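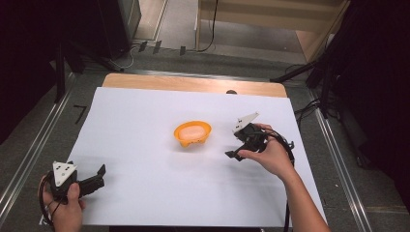 Progress report to the Ghoneim fund: the Temside demonstration

Prepared by Rania Lamrani, 2 Nov 2021

Our last report, in August, said we would see the hand-held gripper work for ourselves before asking you to release the next payment. Hajar Abou Zeid and I have now done that. We spent 4 hours at Temside, and I came away less sure than the Stalonetti brochure would like me to be.

The work on show was simple enough. A person holds a gripper in each hand and does small table jobs with them, and the recordings are meant to teach a robot arm to do the same jobs later. The table was covered with white paper and the main prop was a little orange bowl. Stalonetti call the project Voter, for reasons I did not manage to get out of them.

What we were told

The team say they have 1544 recordings so far. We asked how many had been thrown away and were told the figure would follow. It has not arrived. We also asked how many different people had done the recording, as one steady pair of hands proves very little about anyone else's. The answer was that this is "being widened".

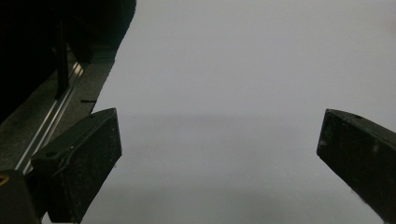 Gripper fingers open, with nothing held between them.

Hajar was more taken with the grippers than I was. She liked the thick, blocky fingers and thought they would stand up to knocks. My worry is the cables. Each gripper has one running off it, and I would want to know how a person gets on with that over a full shift. Our hosts spoke of a version without cables but had no date for it and nothing to show us.

I should be fair about the bowl. Handling something small and rounded at the rim of a bowl is a fiddly job with a tool like this, and it makes sense to start there. But the grant was for sorting returned goods, and we saw no returned goods all day - no boxes, no bags, nothing with a label on it.

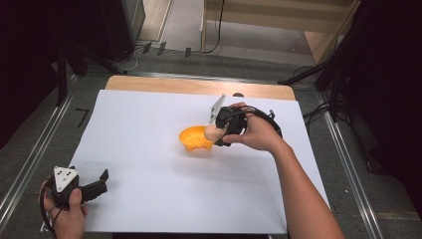 Temside visit report - Issue 4 - Page 12

Money and next steps

Spending is within the agreed budget. The second payment to Stalonetti is due and I recommend holding it until we have three things in writing: the number of rejected recordings, the number of people who made them, and a list of the real goods to be tried next. Hajar would pay half now. She thinks a full stop could cost us our place at Temside, and she may be right about that.

We have asked for a second visit, with 15 items of our own choosing brought along on the day. Stalonetti have agreed in principle but want to see the list first. I have said no to that, and am waiting for their reply.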